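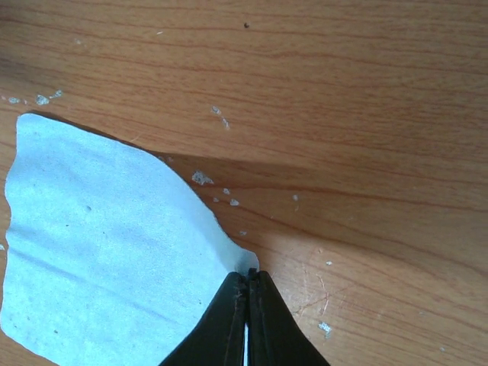
How to Clean and Refresh a Wood Table

Most tables that look worn out are only dirty. Years of hand oils, spray polish and cooking film build up into a dull layer, and the finish underneath is often still sound. Clean the table first and decide about sanding afterward.

These instructions cover tables with a clear finish such as varnish, lacquer or polyurethane. Painted tables and antiques need different treatment. If the piece is valuable, ask a furniture conservator before you put anything on it.

What you need

Two or three soft cloths
A bucket of lukewarm water
Mild dish soap
Mineral spirits
A soft toothbrush for the edges
Sandpaper in 2000, 3000 and 4000 grit (only for step 5)
Paste wax
Nitrile gloves

Step 1. Find out what finish you have

Turn the table over or find a spot inside the apron where finish was applied but will not show. Dab on a little denatured alcohol with a cotton swab and wait a minute. If the finish turns soft or sticky, it is shellac. Try lacquer thinner next in a different spot. Lacquer will soften. Varnish may wrinkle or lift. Polyurethane usually does not change much, at least not quickly.

Shellac can be cleaned with the method below, but keep the cloth barely damp and never use alcohol on the top.

If water dropped on the surface soaks in and leaves a dark spot, the table is oiled or has no finish left. Skip the sanding and the wax and use furniture oil instead.

Step 2. Wash

Dust the top. Put a few drops of dish soap in the bucket. Wet a cloth, wring it out hard, and wipe along the grain in overlapping passes. Do not let water stand on the wood, especially near joints or the gap between leaves.

Rinse with a second cloth and clean water. Dry right away with a third. Change the water when it turns gray. A kitchen table that gets daily use may take three rounds.

Run the toothbrush along the edge profile and around any hardware. Grime collects there and makes the whole table look darker than it is.

Step 3. Remove old polish

If the top still feels tacky or smears under your finger, there is wax or silicone polish on it. Put on gloves, open the windows, and keep away from flames and pilot lights. Dampen a cloth with mineral spirits and wipe a small section at a time, turning the cloth often. Let the table dry overnight.

Lay used rags flat outdoors until they are fully dry. Do not ball them up in the trash.

Step 4. Treat white rings

White rings are moisture trapped in the finish. Lay a dry cotton cloth over the ring and press with an iron on its lowest setting, no steam, for five seconds. Lift and look. Repeat a few times if the ring is fading. Stop if the surface feels more than warm.

Black rings are in the wood itself and will not respond to this. They need stripping and a wood bleach, a separate job.

Step 5. Rub out fine scratches

Do this only on varnish or polyurethane that you know is solid wood or thick veneer underneath. Wet a piece of 2000 grit with soapy water and rub lightly with the grain, just enough to even out the sheen. Wipe dry and check. Move to 3000, then 4000 for a glossier top. Stay away from the edges, where the finish is thinnest.

Scratches that catch a fingernail are too deep for this. Fill them with a matching wax stick.

Step 6. Wax

Put on a thin coat of paste wax with a clean cloth. Wait until it hazes, or as long as the can says, then buff with the grain. If the top streaks, you used too much. Buff again with a fresh cloth.

Wait a day before putting anything heavy on it.

Upkeep

Wipe up spills when they happen. Dust weekly with a dry or slightly damp cloth. Skip the spray polish. Wax again when water stops beading, once or twice a year on most dining tables. April is a good time in cold climates, once the heat is off and the windows can be opened.

Last updated February 2024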